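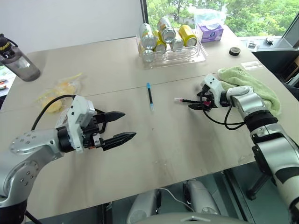
I spent most of the long weekend sorting out the table and the things that live on it, and I said I'd write up how it went, mainly for the two people who asked about the pens.

The table is the beige one, made of two panels that meet along a seam. We got it second-hand when we moved into the unit on Masson Street. It's a bit scuffed, but the size is right and the colour hides dust, so it has become the place where everything gets put down. Mail, tape, snacks, pens, drinks for later. By the middle of January you could work on about a third of it.

I share the unit with Gülizar Avcı, who binds books at the other end and keeps her bench very clear. She has never complained about mine. She did leave a shoebox on it before Christmas with "PENS?" written on the lid, and I took the hint after a month.

The pens first

I emptied both drawers, the jar on the windowsill and the shoebox onto newspaper. There were 41 pens and markers altogether. I tested each one on the back of an old delivery form: a straight line, a scribble, then my name. If it skipped on the scribble it got a second go after a minute with the cap on. If it skipped again it went out.

22 were good. I'd have guessed higher.

The ones that died were mostly the fat black markers I bought in a bulk pack from Trirari. I bought them to label cartons and they were fine for that for a few months, but the caps never clicked and I think they were drying from the day I opened the pack. The slim ones with the coloured caps have lasted better. I've got a few with dark barrels and caps in different colours, and I like that you can tell them apart from the other side of the room. Pinkish red is for anything going out. Light blue is for anything that stays here. I've been using that system loosely for a year and I'm now going to use it properly.

A few things about storing them, from someone who has tried most of it:

Markers should lie flat. If you stand them up, the ink goes to whichever end is down, and the fine-tipped ones in particular start to blob or go faint. I used to keep mine in a jar, tips up, which was probably killing them.

Ballpoints don't care. They can stay in the jar.

Don't keep a pen that "sort of works". You'll pick it up every time you're in a hurry.

I bought a shallow Plasis drawer tray for the flat ones. It has long slots with no lids, and it cost less than lunch. The slots are a bit narrow for a thick marker, so if yours are the big kind, take one to the shop with you. The tray fits the top drawer with a gap down one side, and that's where the scissors go now.

Snacks and drinks

The other half of the problem was food. I eat at the table most days and there's usually a bag of something open, then there's the bag after it's finished, and then there's the tie from the bag, which turns up a week later stuck to a piece of tape.

I don't want to ban food from the table. I tried that in June and it lasted four days. The kitchenette in the unit has a sink, a kettle and about enough bench for the kettle, so there's nowhere else to sit down with a plate. What I've done is give the food a side. Left-hand side, near the edge, well away from anything with paper in it. If there's a bag on the go, that's where it sits, and it gets folded over and tied when I'm done. The right-hand side is for cloth and soft things, and the front and middle are for whatever I'm working on.

Drinks go at the back. We buy cans for the unit, since people drop in and it's hot under that roof, and I used to let them stand wherever there was room. Standing cans get knocked. I've lost a set of Gülizar's end papers that way (sorry again). Lying down in a clear tray they stay put, you can see what's left, and the whole lot can be lifted into the fridge in one go.
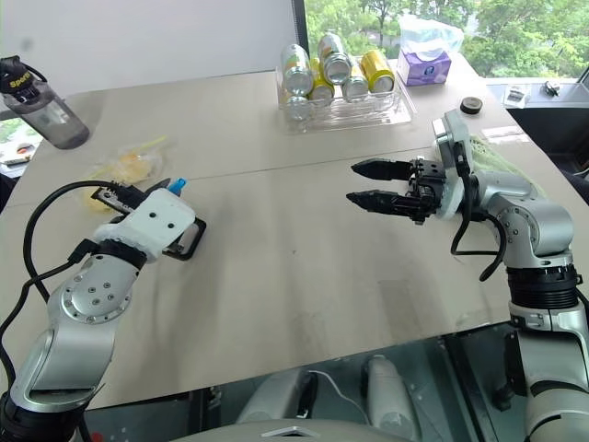
The cans in their tray at the back, and the snacks over on the left.

The tray is the kind meant for inside a fridge. I'd looked at wire racks, but the cans rattle in them and you can't wipe them down without going between every wire. Plastic gets a rinse in the sink and that's it. The one thing I'd check is the height at the front. If there's no lip at all, the first can will roll straight out when you tilt the tray to pick it up. I carry ours level and with both hands, and so far so good.

I did think about keeping the drinks off the table altogether and putting them on the shelf beside the door. The shelf gets the afternoon sun through the roller door, though, and nobody wants a can that's been sitting in that. So the back of the table it is, until there's room in the fridge.

Soft things

I keep more cloth around than I need. Old tea towels, dusters, netting bags that oranges came in, the sleeves off a shirt. Most of it is for wiping down and some of it is for packing around breakables. I went through the lot and threw out anything with glue on it. The rest was washed and put in a basket under the table.

One green piece stays up on the right-hand end of the table, bunched up, for whatever needs it. I've tried folding the things I use every day and I don't keep it up. It takes me a few seconds to fold and I resent it each time. The basket is folded. The one on top isn't, and I've decided that's allowed.

The surface

With everything off I gave the table a proper clean. Warm water and dish soap took off most of it. The marker lines needed methylated spirits on a rag, and I tested that on the underside first in case it lifted the colour. It didn't. If you do this, open a door. I had the roller door up and still got a headache.

The seam was the worst of it. Crumbs get down there, and so does the fine dust from cutting card, and the two together make a sort of grey felt. I got it out with an old bank card and then a damp toothbrush. I've thought about running a bead of filler along the join so it can't happen again, but then the panels wouldn't come apart, and we'll need them to when we move. For now I'll do the toothbrush every couple of weeks.

The scuffs don't come out. I had a go at one with a melamine sponge and made a clean patch that stood out worse than the scuff did, so I left the others alone.

What went where

The bin got the dead pens, the gluey rags and a big roll of packing tape that had gone soft on one side. The op shop in Kedton got a box of things I'd been keeping for no good reason, including a label maker that takes a cartridge they've stopped making. I told them about the cartridge. They took it anyway.

I also found carton 3116, which I'd written off as lost in the post last year. It was flat against the wall behind the table leg, still taped, with the customer's calendars in it. I'd already sent her a second set. I rang to tell her and she was good about it, and I've kept the carton for its size, which is hard to get.

The whole job took almost 40 hours less than it would have if I'd done the shelves too, which was the original plan. I'm glad I stopped at the table. The shelves can wait until it's cooler.

A week on, here is how it's holding up. The pens are fine. I've put one back in the wrong slot a few times, but they're all lying down and they all have the right caps. The drinks tray is the best thing I did. People take one from the front and leave the others where they are. The food side works when it's just me and doesn't when there are visitors, who put things wherever their hands happen to be. I've stopped minding and I move the bag back after they've gone.

Gülizar has taken her shoebox back. She's using it for thread.

If anyone knows a brand of thick black marker with a cap that really clicks, please leave it in the comments. I write on cardboard mostly, some plastic. I don't need colours. I'd like to be able to buy a few at a time, and I'd like them to last past winter.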